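**Should your school buy a robot arm?**

Every year, somebody's head teacher opens a catalogue and sees a robot arm. It looks brilliant. It has lights on it. The advert says it will "help around the classroom", and suddenly everyone wants one.

Before anybody spends the cake sale money, let's be fussy. Being fussy is a big part of buying things, and grown-ups forget to do it all the time.

**What does it cost?**

Let's say the Skelent school arm costs £1,219. (Prices change, so check.) That's the number printed in big letters. Look for the small letters too. Does it come with a gripper, the part that does the holding? Does it come with the computer that tells it what to do? Is there a table in your school that's strong enough, and who is going to give up their table?

When Samuel Primary made its plan, the children found 9 extra things to pay for. Spare fingers for the gripper were on the list. So was a cover to keep the dust off, and so was a lesson for the teachers, which cost more than the cover and the fingers put together. Nobody had put any of this in the first budget.

A *budget* is a plan for your money. You write down what you have, then what you want to spend it on, and if the second number is bigger you have a problem.

**What will it do all day?**

Ask this one twice. Sellers like to say a robot "can" do something. A robot can pick up a piece of fruit. So can you, and so can a toddler, and a toddler doesn't need plugging in.

Picking up fruit is harder for a robot than it sounds, though, and we should be fair about that. A banana is bent. An apple is round and can roll. The arm has to get its fingers to the right place, squeeze enough to hold on, and stop squeezing before there's a mess. People who work with robots spend a long time on jobs like these, with ordinary things from the shops and a plain cardboard box.

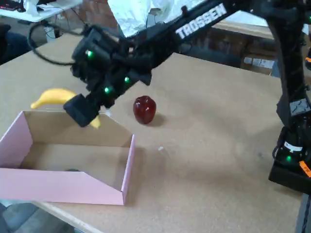 *Tromance for Young Readers · Issue 4 · page 2*

Look at how much kit goes with one banana and one apple. The arm has TROSSEN written along its side, and the gripper on the end is made up of black motor parts and brackets, with little green lights. There's a cable too. Now think about your own classroom. Where would the cable go? Who sits next to it?

Then think about the job. If your school wants an arm so that children can learn how robots move, that could be money well spent. If your school wants one to hand out the fruit at break time, I'd say keep the money. A monitor with a bowl is quicker.

**Who will mend it?**

Things with moving parts wear out. Motors get tired, screws work loose, and a cable that bends over and over may break inside where you can't see it.

I asked Gearóid Ó Briain, who repairs machines for schools, what he would want to know before buying. "How long do I wait for a new motor?" he said. "If they can't tell me that, I put my coat back on."

Ask the seller the same thing, and write the answer down with the date next to it.

**Do you have to buy it?**

You might not. Some firms will rent you an arm for a term. Redov does this, and will take it back if you don't like it, but you pay for the van both ways. You could also share one with another school, if you can agree who gets it in April. (Everybody wants it in April. It's science month.)

Mohsin Magsi's class tried sharing. They had the arm for nearly half a term and used it a lot in the beginning, then less and less. He told me he was glad they hadn't bought it. Some of his class were cross with him for saying so, and they may be right. They wanted more time with it.

**Try this**

Draw a line down a piece of paper. On the left, write every job you think a robot arm could do in your school. On the right, write who does that job now and how long it takes them. Cross out any job where the person is quicker.

Count what's left. Show it to whoever holds the money.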